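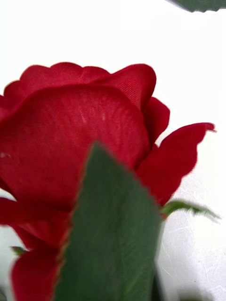

Dromiler Stem Handling Pack: Review After One Semester

Rating: 4 out of 5

Price paid: $125
Used with: Ratmont, the second-year manipulation project at Paterson
Level: students who already know how to drive an arm

Most teaching packs for robot arms come with cubes. Cubes are fine for the first few weeks, and then every student in the room can stack them and wants something else to do. The Dromiler Stem Handling Pack is sold as that something else. It is a box of artificial roses, a task book, a set of blank log sheets and a download code for the scoring software. There is no hardware in it beyond the flowers. You need your own arms, your own grippers and your own cameras.

I bought one in September for a group that meets in the late afternoon and has the room until 7. We finished the last task in December. By then the students had logged 3,244 attempts.

The flowers

The roses are cloth, with a weave you can see up close, and the leaves have toothed edges. They are better than I expected for the money. The heads keep their shape after being picked up by the petals, which happens a lot in the first two weeks. Some petal tips fray. Ours were fraying before Thanksgiving and the software did not care.

Stems bend and stay bent. The task book says to straighten them before each run, and we did for a while. Then Shona Lamont, one of the second-years, suggested leaving them however they ended up, and the tasks got harder and more interesting. I would do it her way from the start.

A close wrist camera has a hard time with these. The bloom fills the view, a leaf gets in front of it, and the stem you want is somewhere underneath. For teaching purposes this is the best thing about the pack. Students who had been getting by on one camera angle had to think about where else to look from.

The task book

Spiral bound, lies flat, printed on decent paper. The tasks go from lifting a single stem, to lifting and turning it upright, to placing it in a tray, to passing it from one gripper to another or to a person. Each has a one-page setup and a one-page scoring sheet. Setup pages are clear. Scoring pages are less so – "clean release" is used on six of them and defined on none. We wrote our own definition on the whiteboard and stuck to it.

The passing tasks are the reason to buy this. They are also the ones with the thinnest instructions. There is a short paragraph on safety that says to follow your own lab's rules, and that is all. We kept the arms at low speed, had one person in charge of the stop button, and didn't let anybody reach in until that person said so. If your group has no rules of this kind yet, write them before you open the box.
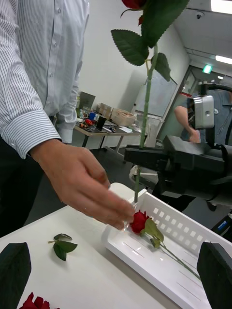 The basket task took us longer than any other part of the book, close to a third of the semester. The book asks for "a shallow container, not supplied," and a plain white plastic tray with a raised rim does the job. Small square holes in the side wall are no trouble for the flowers. The hard part is the grasp. With the two black fingers closed around the stem near its middle and the rose held upright, the leaves are well above the grip and the lower end of the stem is free, so a person can get a hand in near the bottom. Grip higher and you crush leaves. You also get litter, like the sprig of two leaves on the tabletop beside the basket. They push back on, though after a few rounds they get loose, and we ended up with a small jar of white glue at the bench.

A few notes on the thorns, because the product page makes a point of them. They are small nubs molded on the stem. They don't prick. They do catch between finger pads if the pads are soft, and the stem then turns a little as the gripper opens. One team lost a whole afternoon to this before they tried harder pads.

The software

It runs on the lab machines without an install, and it is mainly a table. You enter the task number, the result, a note, and which operator was driving. It draws a success curve. It slowed down badly after around 1,000 rows and we had to split our log by task to keep it usable. Export works, and the file opens in a spreadsheet with the columns in the right order.

It will not read camera files or joint data. If you want to line up a failed attempt with the recording, you do it by time stamp. Gillespie MacRitchie, who teaches the other section, wrote a short script for that and both sections used it. Dromiler should include something similar.

Support

I wrote to them twice. The first question, about replacement leaves, was answered the next morning: they don't sell leaves separately, only whole flowers. The second, about the slow table, got an automatic reply and nothing after it.

Compared with the Stastoneck set

We had the Stastoneck soft goods set the year before. It has more variety (cloth squares, a sock, a length of cord) and a better task book, but there is nothing in it with a stem, and nothing that goes from one hand to another. The students were done with it in five weeks. The Dromiler pack carried a whole semester with one kind of object. If you can only have one and your group is new, get the Stastoneck. For second-years I would get this.

Good
Flowers hold up to rough handling
Passing tasks are worth the time
Task book lies flat on the bench

Not so good
Scoring terms left undefined
Leaves come off and can't be bought separately
Software gets slow with a long log
Very little on working with people near the arms

I have ordered a second pack for the spring, mostly for the spare stems. The task book in the new box is the same edition.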